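Five-Tee Faucet Rack: Gallery

Larcombe Bench Notes / Plumbing Fixtures / Gallery
Compiled by Ardalan Arabzadeh

The rack is a practice stand for fitting and removing small faucets. It carries no water and is not meant to. Its job is to hold five threaded openings at a fixed height and spacing so that different faucets can be screwed in, taken out and swapped. This page covers the pipe work and the fittings, with pictures at the bottom. Cutting lengths and the drawing are on the Wimham rack page.

Pipe work

The stand is white PVC pipe throughout, with a thin red stripe along the pipe. A rectangle lies flat as the base. Two legs rise from it and carry a single top pipe, and the five tees sit along that top pipe with their side openings turned out for the faucets. Corners are closed with plain elbows.

The legs are 298 mm from the base to the underside of the top pipe. The clear distance between neighboring tees is 58 mm. An earlier version had the tees closer together, and a lever handle on one faucet would strike the body of the next when turned. At 58 mm the levers we use clear each other through a full turn, with the exception of the long black one, which should go at the end of the row.

The joints on the base are glued. The joints on the top pipe are dry, pushed fully home and marked with a pencil line across pipe and fitting. If the line has moved, a tee has rotated and should be turned back before the next faucet goes in. Check this every Saturday when the bench is cleared.

Inserts

Each tee takes a round metal threaded insert. The inserts wear before the PVC does. Look for bright flakes at the mouth of the thread, or a faucet that rocks after 2 full turns. Replace the insert if either is found. Spares are in the Kermani drawer, second from the top.

Do not use sealing tape on the threads. It builds up in the inserts and the next fitting goes in crooked.

Fittings in use

The set is mixed on purpose. It includes plastic and metal bodies, short and long spouts, and several handle types. The notes below apply to the ones that cause questions.

Green plastic faucet. Light, and easy to cross-thread. Start it by turning backward until the thread drops, then forward. Hand tight only.

Small metal faucet with lever. Keep the lever in line with the body while turning it in, otherwise it catches the top pipe.

Black angled fitting. Goes in the fourth tee. Final position is with the bend pointing down.

Long black pipe. Fifth tee only, for the clearance reason given above. Its weight pulls on the top pipe, so hold the tee with one hand when removing it.

Yellow fitting. The ribbed part gives a good grip. Turn by the ribs and leave the polished parts alone, as they mark easily.

Storage

Fittings not on the rack go inside the base rectangle while work is in progress and back in the Etano tray afterward. Wing nuts and other small parts are stored in the lidded section of the same tray. Boxes are kept if they are in good condition; the printed picture is the quickest way to match a faucet to its packaging.

Pictures

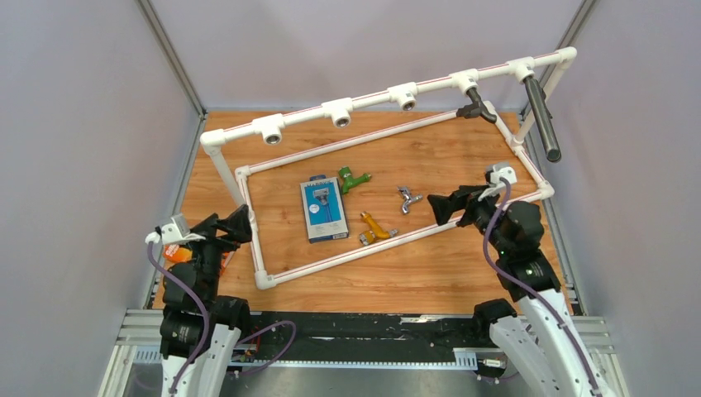
Three left tees open, dark fittings on the two at the right. Blue faucet box and green faucet inside the base.

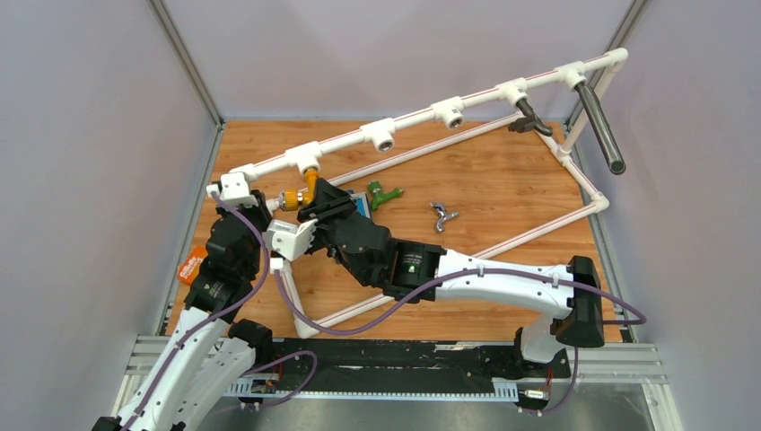 Yellow-bodied valve at the first tee, second and third tees open.
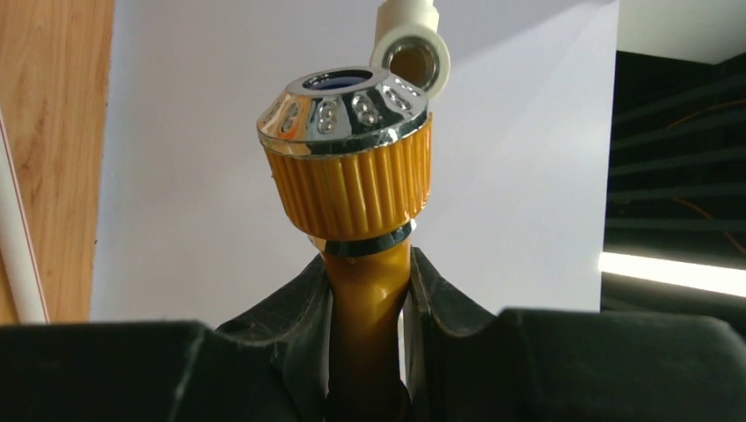

Yellow ribbed knob with chrome top cap, close view. White elbow above.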